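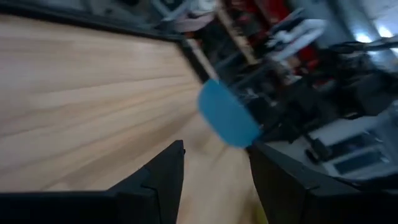 Wrist cam, mid-move. Blue thing up by the fingertips, table going by in a smear.

OK, a thread on wrist camera footage and the house rules we finally wrote down at Hegarty. Long one, sorry, get a coffee.

Rule 1. Speed cap while the camera is recording for keeps. Ours is 300 mm per second at the wrist. You can move faster between takes, knock yourself out, but if it's going in the set it stays under the cap. Look at the wood grain on the left. Streaks!

We used to run at 900 when I started. I loved it. The footage was soup.

Rule 2. Both fingertips in view, every take, before you hit go. Somebody bumps the mount, it rotates a hair, and you lose a fingertip for a whole afternoon. I've done this twice (once in July, with a visitor standing behind me).

Rule 3. Background counts. I fought this one hard. My argument was that real rooms are messy, so let the mess in. Gladys Villanueva, who runs our reviews, said fine, but then write down what the mess is and when it changes. So now there's a line in the log for it. Cables, boxes, whatever's on the shelf. She was right and I've told her so, once.

Rule 4. Blurry takes get tagged, they don't get deleted. This is the one people argue with me about. We went through 249 takes from the Pamirent job and tossed nearly all the smeary ones, and then the arm had no idea what to do when its own view went smeary. Tag it, keep it, let whoever's downstream decide.

Rule 5. Cables behind the arm get tied back past the reach line. Not a camera rule, I know, it snuck in. The reach line is tape on the floor and it gets redone every time the base moves. Yes, even if it only moved an inch.

Rule 6. One person calls stop. Say the name out loud before the first take. If you're calling stop you're not also on the keyboard.

The whole sheet is 17 lines and it's taped next to the e-stop. We started from the Wunano checklist, which was four pages, and I never once saw anyone read page three.

Still open: exposure. Windows wreck us every time the wrist tips up. Locked exposure or auto? I go back and forth. Tell me what you do.

September 3, 2026

Filed under: Robots at Work, Shop Rules

Comments

ernurar_fan: Locked, always. Auto hunts too much on a tilt and then you're chasing it in post.

dot.m: Can you share the sheet? We have a rule 6 but it's more of a vibe

pk_benchtop: 300 seems slow for pick and place, are you using that for everything or only the close work?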